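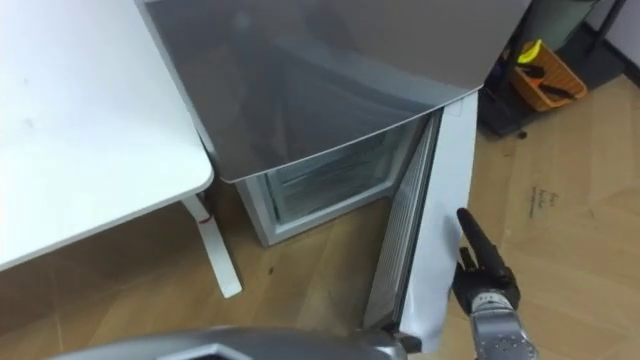

Food spoils in slow motion, and most of this week is about making it go even slower. Last session we went through salt, sugar and smoke, all the old tricks, and I promised we'd get to cold. Cold doesn't kill much. It mostly makes bacteria and molds sluggish, so they grow at a crawl, and that's a very different thing from making food safe again once it's gone off (please write that down, it comes up every time I teach this!). Now think about what happens when you leave the door of a compact refrigerator swung open, like the silver-gray one at the top of these notes, while you decide what you want for lunch. Cold air is heavier than warm air, so it slides out at the bottom and room air moves in to replace it. The box is small, there isn't much food in there to hold the chill, and the motor has to start over on that warm air.

What cold does and doesn't do

Three kinds of change are going on in stored food, and I'd like you to be able to keep them apart on the quiz.

Microbes. Bacteria, yeasts and molds eat what you were going to eat. Cold slows nearly all of them. A few don't mind it much, and Listeria is the one you should know by name, as it can grow at normal refrigerator temperatures.

Enzymes. These are the food's own machinery, still running after the harvest. They're why a cut apple goes brown and why a banana keeps ripening on the counter. Cold slows them too, although some tropical fruits get damaged by it. Put a green banana in the refrigerator and you'll see what I mean — the skin turns dark and the inside may never ripen properly.

Oxygen and light. Fats go stale and taste like old crayons. Milk left in bright light picks up a flavor people describe as wet cardboard. Cold helps a little here, but a good cap and a dark shelf help more.

The usual advice in the US is to keep the refrigerator at 40 degrees Fahrenheit or below and the freezer at 0. Don't trust the dial! The numbers on most dials aren't degrees at all, just colder and less cold. Buy a cheap thermometer, stand it in a glass of water on the middle shelf, and read it in the morning before anyone has opened the door.

Henrik Schmieder asked last time whether hot soup should cool on the counter first. Short version: divide it into shallow containers and refrigerate it right away. The thing to avoid is one deep pot, which stays warm in the middle for hours. The rule we use in this course is 2 hours at room temperature, total, and that includes the time the soup sat on the table while everyone talked.

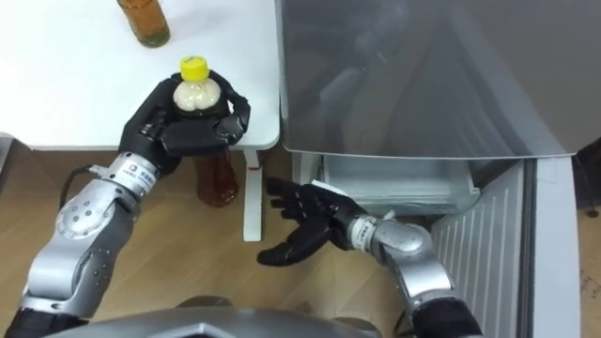

Where to put things

The door is the warmest place in most refrigerators and it gets the biggest swings. Mustard, ketchup, jam and pickles are fine there, with all that acid, salt or sugar on their side. Milk is happier on a shelf toward the back. I know, the door has that nice tall rack that seems made for it. I kept mine there for years.

Raw meat goes at the bottom, in a dish with sides. Leafy greens like it humid, so they go in a closed drawer. Apples and pears give off ethylene gas, and ethylene makes greens turn yellow, so keep them apart if you have two drawers to work with.

Leave some room between things, too. A refrigerator cools by moving air around, and a jammed shelf has warm pockets. A freezer is the other way around and does fine when it's full.

Bottles, caps and the air on top

The gap between the liquid and the cap is called headspace. More headspace means more oxygen, and every time you open the bottle you swap in a fresh lot of it. Two half-empty bottles of the same juice will go stale faster than one full one.

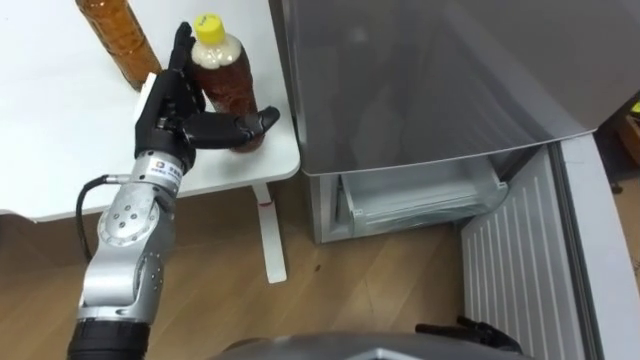 Figure 3. Plastic bottle standing on a white table.

Plastic lets a tiny amount of oxygen through its walls, and glass lets through next to none. For juice you'll finish this week it makes no difference. For nut oils you plan to keep all winter, I'd go with glass. Color matters as well: amber glass blocks a good part of the light that does the damage, and clear glass blocks very little of it. If the bottle is clear, a cupboard does the same job.

Knut Wegener brought in the Lotby walnut oil we tasted on Tuesday, and for those who missed it, the opened bottle from his windowsill was really something. Smell it before class if you're curious (and brave).

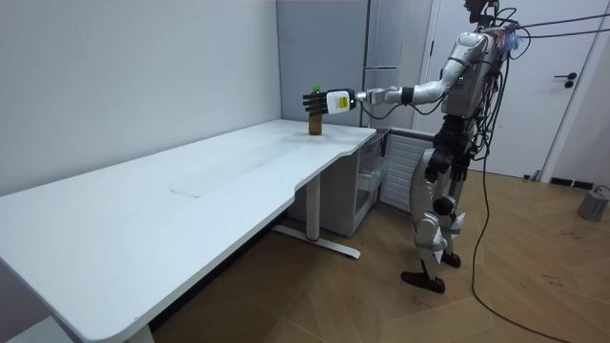
For next time

Read chapter 9 up to the section on vacuum packing. It's 11 pages and the middle part is dense, so don't leave it for the bus.

Put a thermometer in your own refrigerator and write down a reading in the morning and another one right after you've cooked dinner. Bring both, plus a note on which shelf you used.

The storage quiz is worth 50 points. You may bring one sheet of handwritten notes, both sides, and yes, drawings are fine.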